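Safety rules, Clisiria cleaning project

My part of the report is the rulebook, which sounds dull, but I got really into it! We started with 6 rules and ended up with 4.
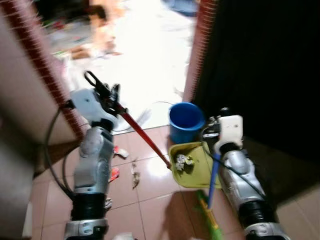 Dustpan work at the doorway, both arms in use.

Rule 2 (my favorite!) says people stay out of the doorway while the arms are powered. Rule 3 covers cables – check them before every run, no skipping. 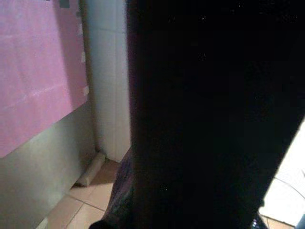 Rule 4 took the longest to write. We wanted one stop word, and everybody kept yelling a different one, so now it's just "stop."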